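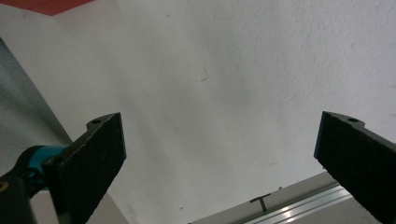
I have been trying to buy paint for the back bedroom since August, and I'm no nearer to owning any. The room was magnolia when we moved in, and I said at the time that it would be the first thing to go. A pale, textured white wall like the one up there would suit me very well, as the texture would hide whatever the last people did with their shelf brackets. But you can't ask for white. I asked for white in the big Promex on the ring road and was handed a card with 74 of them on it.

I took the card home. Then I went back for testers, which come in pots the size of an egg cup and cost nearly as much as a sandwich (a good sandwich, with a side). I bought six. Two of them, Droltholm and Gover, are the same paint. I've had them next to each other on the chimney breast through a whole winter and I'd defend that in court. A third is called Sin, and it's a sort of weak porridge.

My other half, who has stopped coming into the room, suggested painting the samples on something you could carry about. This is good advice and I ignored it for months.
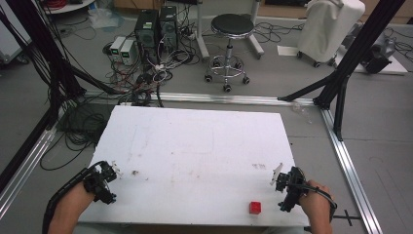
*White board, grey floor, small red cube.*

Red does make a white look whiter, I'll give it that. I tried the trick with a red cushion propped against Gover and for one evening I was sure. By breakfast it had gone green again, as it does before ten o'clock, and the cushion went back to the sofa.

So the current position is 23 patches on four walls, one of them behind the door where I'd forgotten it, and a dust sheet that has become the carpet. I'm told magnolia is coming back. I've checked the card and they do it, under another name, for £26 a tin.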